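Do you really need to tape the bottom of a small carton twice?
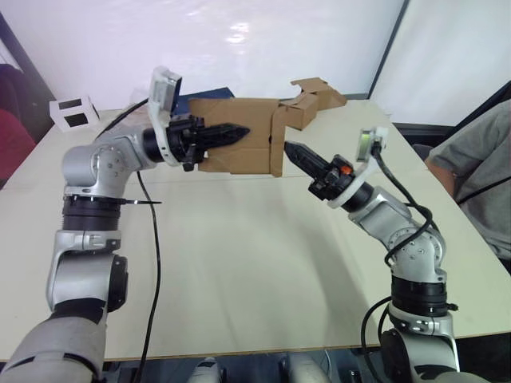

Packing & Shipping > Boxes and Tape

gdegraaf
16/02/2025
I sell secondhand kitchen stuff and small hand tools, mostly in plain brown cardboard boxes I can lift with one hand. Every guide I read says to put the H pattern on the bottom, meaning one strip down the center seam and one across each end. That's three strips per side, six per box. I went back through my orders and I shipped 551 parcels since last April with a single strip on the bottom and a single strip on top. I had 8 come back with damage claims, and in every one of those the thing inside broke because I packed it badly. The bottoms held.

So who is the H pattern for? I suspect it's for people who sell tape.
Gerrit De Graaf

papertrail_mo
It's for the box that gets dropped on its corner. End strips keep the flaps from spreading when that happens. You've been lucky with light stuff.

gdegraaf
551 parcels is a lot of luck.

papertrail_mo
What do they weigh?

gdegraaf
Most are under 8 pounds. A few cast iron pans went over 12, and I'll admit I put extra tape on those.

papertrail_mo
Well then. You already do it when it matters. I'm not sure what we're arguing over.

lowshelf
I'm with Gerrit on this. Half the advice in this section comes from people repeating a carrier leaflet they read once. Mine goes: center seam, run the tape a couple of inches up each side, rub it down hard with your palm. The rubbing is the part people skip. Tape that's only been laid on top of dusty cardboard will let go no matter how many strips you use.

Tessa_B
Rubbing it down, yes. One strip, no. I had a carton of jars open up on my own porch steps, before it had even gone anywhere. Single strip, good tape, rubbed down. The cardboard tore right next to the tape, so the tape was fine and I still had jam on my shoes.

lowshelf
Was it a new box?

Tessa_B
It was a used one. Third trip, maybe.

lowshelf
I'd blame the box.

Tessa_B
I do blame the box, and I'd still like the next bad box to have more than one strip under it. Most of us are reusing boxes here.

komgate_fan
Has anyone tried the Komgate paper tape? Claim is it bonds into the cardboard so one strip is plenty. I bought 12 rolls.

papertrail_mo
You bought 12 rolls before trying one?

komgate_fan
It was on sale.

gdegraaf
I tried it. It's fine once it's stuck, but you have to wet it evenly and I don't have the patience. The ends lifted on mine. I went back to the Verschueren clear stuff, which is noisy and ugly and stays put. I don't believe the "one strip is plenty" line from them any more than I believe the three strip line from everybody else. Try it on your own boxes with your own weights.

lowshelf
Another thing I don't buy is the lift test. You know, pick the box up by its two sides, hold it over the table, and if the bottom doesn't sag you're good to go. Squeezing the sides helps hold the whole thing together. A box can pass that and still sag when it's carried from underneath or set down on an edge.

Tessa_B
I do the lift test on everything. It has caught plenty of overfilled ones for me.

lowshelf
Overfilled, sure. It won't tell you whether the seam will last.

Tessa_B
Fair, but it takes two seconds and I'm going to keep doing it.

oldmill22
Reading this with a Harato tape gun in my hand that jams every few feet. Whatever the right number of strips is, I'd settle for getting one on straight. I sent 22 boxes last month and I don't think two of them look the same.

papertrail_mo
Check that the roll isn't in backward. The Claltov one I have did the same thing until I flipped it.

oldmill22
It was in backward.

gdegraaf
I'm going to split the difference. One strip for new boxes and light orders, the full H for reused boxes or anything over 8 pounds. I still think the guides oversell it, and if someone has a count of seams that failed on new boxes with one strip, please post it.

papertrail_mo
I don't have a count. I'll keep using three.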